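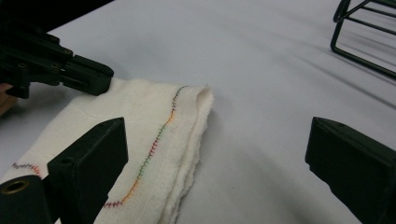

The Grovside range is our plain white household linen, and it has been in the shop at Pallomcombe longer than almost anything else we carry. There are two pieces in it, a light cloth and a thick towel, and most people who come back for one end up taking home the other. The light cloth is the one with the open, gauzy feel, a bit like cheesecloth, and it's the one customers remember for its stitching: a long run of zigzag that goes from a dark bluish purple through orange and green and red as it travels along the fabric. We get asked all the time whether we can do it in just the one color. We could, I suppose, but we've grown so fond of it this way, and it makes the cloth awfully easy to pick out of a drawer full of white things!

The loose weave is what makes the light cloth so handy. It drapes over a bowl of rising dough, it lines a colander, it wraps a bunch of herbs for the fridge, and if you need something gentle for drying stemware it will do that too. We sell it washed once, so it is already soft when you open the bag. You may find a stray thread or a slightly frayed bit at the edge, especially in the early weeks. Snip it with small scissors and please don't pull it, however tempting that may be. The hem has a little wave to it as well and will never lie as straight as the hem on a pressed napkin. If you want a crisp edge for a holiday table, the Werneo napkins on our table linen page are the ones to look at.

The towel is a heavier thing altogether. It has a good deal of texture, and it's wide enough to dry a big stockpot without getting your sleeves wet. We like it thrown over a bar or a rail near the sink, folded once at the top so the weight of it keeps it in place. It comes to you folded flat and will have a crease or two when you first hang it up. Those go away by themselves with a wash and some use, and you really don't need to get the iron out.

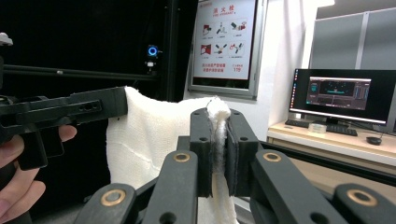 What comes in the pack

Grovside light cloth: pack of 8, white, with multicolor zigzag stitching. The order of the colors varies from cloth to cloth.

Grovside towel: pack of 2, white, no stitching, no label to scratch your hands.

Blend: 80 percent cotton in both pieces, with linen making up the rest.

Both pieces are sewn for us by Mühlbauer in batches of 300, and when a batch runs out there is usually a short wait for the next one. If the button on this page says "Tell me when it's back," leave your email address and we will write to you once. We won't sign you up for anything else.

Washing and drying

Wash everything warm before the first use. Towels of this kind drink up water much better after a few trips through the machine, so if yours seems a little shy about it on the first evening, give it time. Leave out the fabric softener, which coats the loops and the threads and undoes all that good work. The light cloth should go in a mesh bag if you're washing it with anything that has a zipper or hooks.

Tumble dry on low, or hang on a line. Line-dried towels come in a bit stiff, and a hard shake brings them most of the way back. Some of us here like them stiff, and there is no talking us out of it.

Bleach will keep the white very white, but it's unkind to the colored thread. Use an oxygen cleaner on the light cloth and keep the bleach for the towels, if you use it at all. Turmeric, we are sorry to say, stays.

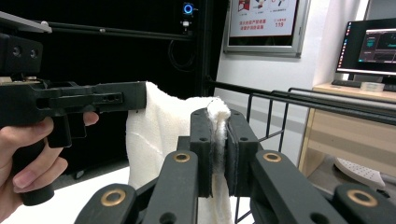 Grovside towel in white. Give the edge a pinch and you can feel how fluffy it is.

Questions we get a lot

Can I buy one towel on its own? Not through the website. In the shop, yes, whenever we have an open pack at the counter.

Does the cloth shrink? A little, mostly on the first warm wash, and we allow for it when we have it cut.

Will the stitching come undone? It is sewn down along its whole length and holds up very nicely. If a length of it does work loose, send us a photo and we'll replace the cloth.

Is there a gray one coming? We have had samples on the table for ages and can't agree on the shade. Ask us again in January.

Orders and returns

Unwashed packs can come back to us for a full refund. Put the order slip in with them so we know who to thank. Gift wrapping is plain brown paper and string, and you can add a note at checkout.

Page updated December 2021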